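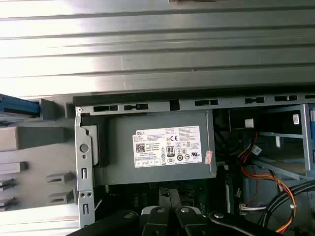

Side panel off, power supply label facing up.

January 2, 2019

The office desktop I bought from Quiambao Surplus in July has been getting louder since the furnace came on for the winter. It sits under the bench in the back room and does three jobs: file storage for the house, a nightly backup of the laptop, and scanning. None of that is heavy work. The fan was holding at 2,000 rpm with the machine idle, and it could be heard from the hall.

I had the holidays to deal with it, so it came out from under the bench, got opened, and got cleaned. These are my notes, mostly for the next time I have to do it.

Shutting down

Shut down from the operating system, not with the button. Unplug the power cord at the wall, then at the case. Hold the front button in for several seconds to drain whatever charge is left on the board. I label the cords at the back with masking tape before pulling them. The scanner and the backup drive use the same type of plug, and the scanning software gets confused if they trade ports.

The case goes on its side with the removable panel facing up. Once the panel is off, look before touching anything. I make a sketch of the cable runs on the back of an envelope. It takes two minutes and saves a lot of guessing at the other end.

Layout

The power supply is a grey metal box directly to the right of a vertical bracket, tucked under a slotted rail. Its white label is face up, which I appreciate. On the last machine I owned, the label faced the board, and the supply had to come out before the ratings could be read. This one has the Dell name in the corner, a block of certification marks, an 80 badge and columns of very small type. I copied the part number and the output ratings into the notebook with a magnifier. If the supply ever fails, I want those numbers somewhere other than inside a dead computer.

There is also a small pinkish-red sticker beside the label, on slightly crooked. I left it alone.

I did not open the supply itself and don't recommend it. The capacitors inside can hold a charge long after the cord is out. Dust in there gets blown out through the vents or it stays.

Dust

Most of it was in the processor heat sink. A grey felt had formed across the intake side of the fins, thick enough to lift off in one piece with tweezers. The rest was loose and came away with a soft paintbrush and the Grako hand blower. I used to buy canned air, but the cans spit liquid if they are tipped, and the blower has now lasted longer than I expected at the price.

Notes on method:

Hold the fan blades still with a finger while blowing. Spinning a fan with air is hard on the bearing.
Work from the top of the case down, and do the power supply vents before the board.
Keep the vacuum nozzle outside the case, near the opening, to catch what comes out. Don't put it on the board.
Brush the fins along their length, never across.

The front intake had collected lint from the dryer, which shares a wall with the back room. I wiped the grille with a damp cloth and let it dry on the windowsill before it went back on.

Thermal paste

The heat sink came off with four captive screws, loosened a half turn each in a cross pattern. The old paste was dry and had cracked into flakes. I removed it with isopropyl alcohol and coffee filters, which leave less fluff behind than paper towel. New paste went on as one small dot in the centre. There are long arguments online about dots versus lines versus spreading with a card. I have tried all of them and could not measure a difference with the thermometer I own.

Tighten in the same cross pattern and stop when the screws stop. They have shoulders and will not go further without damage.

Cables

The drive cable had been running across the front of the heat sink since I added the second drive. That was my doing. I had used a cable that was longer than it needed to be and let the slack sit wherever it landed. It is now folded once and held to the side with a hook-and-loop strip cut 7 mm wide. Plastic zip ties would be neater, but I open this case often enough that cutting ties gets tedious.

I also swapped the two drive screws that didn't match for proper ones from the Cavano assortment tin. The odd ones had been slightly too long. They cleared the drive, though not by much.

Putting it back

Reseat the memory and check that each power connector clicks. Run a hand along the cables to see that none can reach a fan. Then I plug in the power cord, keyboard and monitor only, and start it with the panel still off to watch that the fans turn. After that it gets shut down again, the panel goes on, and the taped cords go back in their places.

I forgot to plug the fan header in on the first attempt and got a warning at startup. It took longer to find my glasses than to fix it.

Results

A 30 minute memory test passed with no errors. At idle, with the panel on and the machine back under the bench, the fan now reads 1,218 rpm. I can hear it if I kneel beside it, and not from the hall. The backup took the same time as before, as expected, because the network is the slow part.

I moved the case away from the wall by the width of my hand. The warm air from the back used to have nowhere to go except under the bench and around to the front again.

Still to do

The clock battery on the board is original as far as I know, and should be replaced before it starts losing settings. I had none of the right size in the drawer, and the hardware store in Flernell was closed for the holidays. I would also like a foam filter for the front grille. The sheet foam I have is too dense and would choke the intake, so that waits until I find something more open - probably aquarium foam, cut thin.

Next cleaning is marked on the calendar for July. If the dryer lint is as bad by then, I will look at sealing the gap around the duct first.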